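Who Was Cultdale Named For? My Summer History Project
Marites Aquino, August 2026 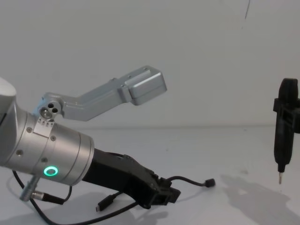

Why I picked this

I grew up two streets from the old Himard mill and never once wondered who Himard was. Then my grandmother gave me a box of family letters (3515 pages, if you count the envelopes, and I did!) and his name kept popping up. So when we had to choose a local person for our project, I was pretty much stuck with him, in a good way.

What I read

I got through 139 of the letters before I ran out of summer. Most are from my great-great-aunt, a Samonte before she married, who kept the books at the mill. Her handwriting is lovely until she gets annoyed, and then good luck. I also used five town directories from the library and a long, slightly grumpy memoir by a foreman called Cendetti.

What I found

Himard didn't found the town, even though the sign by the bridge says he did. There were already roughly 200 people living here when he bought the land, and they called the place Cult's Dale, after a farmer. Himard tried to rename it after himself and the post office said no! My aunt thought this was hilarious and wrote to her sister about it twice.

Cendetti tells it differently. He says Himard dropped the idea to be polite. I trust my aunt more on this one, as she was writing the same week and he was remembering it decades later.

What I'd still like to do

I never found the farmer's first name. The church register might have it, but the volume I need is out for repair until the fall. I'd also like to finish the letters, starting with the bundle tied in blue string.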